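The Night Ferry to Loltow

Bethel Tamiru had never seen snow fall on the sea before, and she ran the whole length of the deck to tell Piret.

"It just vanishes!" she shouted. "Every flake!"

Piret Uibo laughed and passed her the flask. They had 14 hours of this ahead, two bunks, and a bag of warm cardamom buns from the bakery in Eltau - what could be better? Somewhere below, a fiddle started up, quick and bright, and boots began to stamp in time.

"Can you dance?" asked Piret.

"Not a step!"

"Wonderful. Neither can I."

They went down the stairs two at a time, buns and all, and the music opened up to meet them.
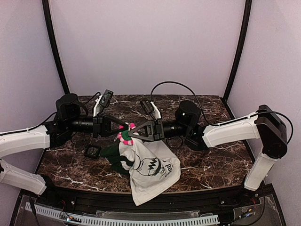

Marble-patterned tabletop, dark brown with white and pale grey veins.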